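Notebook: two-arm table, Nerton workshop
November, started 9.30 am

Bench together, both arms on. Snack sorting next.
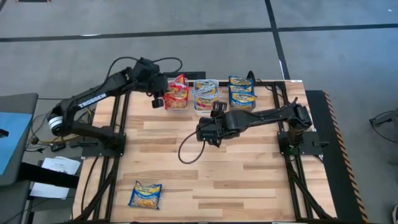
Frame and top

Retightened all the corner brackets on the extrusion. Two on the left rail had worked slack, same pair as last month. Swapped the T-nuts there for the spring-loaded ones from Leemans and marked the bolt heads with paint pen so we can see if they turn. If they do, next step is threadlock.

Top is still a bit proud of the rail at one corner. Not enough to matter for the arms but the tubs rock if you put them right on it. Plane it when the arms are off, not before.

Oiled the planks once only. Second coat made the bags slide on the offcut I tried, so leaving it.

Arms

Left arm rehomed twice. First time the shoulder came up short and I had the wrong offset file loaded (the one from the old Briltley bench). Correct file is now the default. Old one is in the archive folder, please leave it there.

Right arm fine from cold. Its gripper cable hangs down onto the table in a loop and I don't like it. On a slow sweep towards the near edge it dragged on the wood and moved a bag I had put down for a different test. Tried a velcro tie halfway along the forearm, but that pulled tight at full wrist rotation. Needs a longer lead and a proper clip. Left arm's cable goes over the top of the arm and gave no trouble, so copy that route.

Speed limit stays at 130 mm/s on both until the cable is sorted.

Bags

Red and yellow ones go in the left tub, blue in the other. Overlapping bags at the far edge are the hard case. Fingers go in too low and take the top two together. Raised the approach height a little and it got better, then worse again when the bags had been handled a lot and gone soft. Start each run with fresh ones.

Single bag flat on the bare wood, near edge, left side: left arm reaches it with the elbow well folded. Right arm can't without going through the left arm's space, so I have put a keep-out there in the config.

Grip force 1,000 on the controller scale crushed the crisps. 1,620 was set by mistake for one run, that bag is in the bin. Will work down from 1,000 in small steps.

Logging

Logger drops frames with both arms and the cameras running. Buffer was 1,000, now 2,000, and it held for runs of up to ten minutes. Not tried longer.

To do
- longer lead and clip for right gripper (ask Worville if they have the flat sort)
- tidy the floor cables on the left, caught my foot twice
- print the new pick order and throw out the old sheets
- check paint marks on left rail brackets after the next full session

Stopped 4.15 pm. Arms parked, power off at the wall.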